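Ticket 246 – Huswood office, file cabinet door won't stay shut
Opened by: Younes Belhaj
Priority: low (disputed)

The door swings open whenever it feels like it. I've shut it 7 times since lunch.
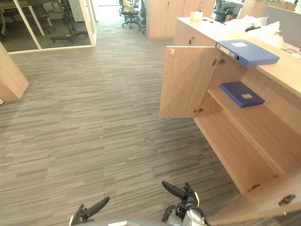 Huswood bought these cabinets before my time, so I can't say if the catches were ever any good. The small metal plate near the top of the open door is what I'd look at first. The Rostami box files can move out if you need the shelf.

20th February, Mahmoud Erraji: Try tightening the hinge screws. 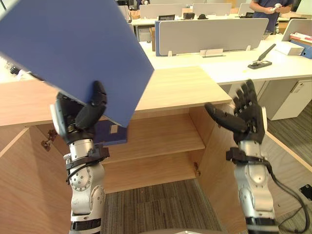
Younes: Tightened. It now opens more smoothly. Please send a new catch.

Status: waiting on parts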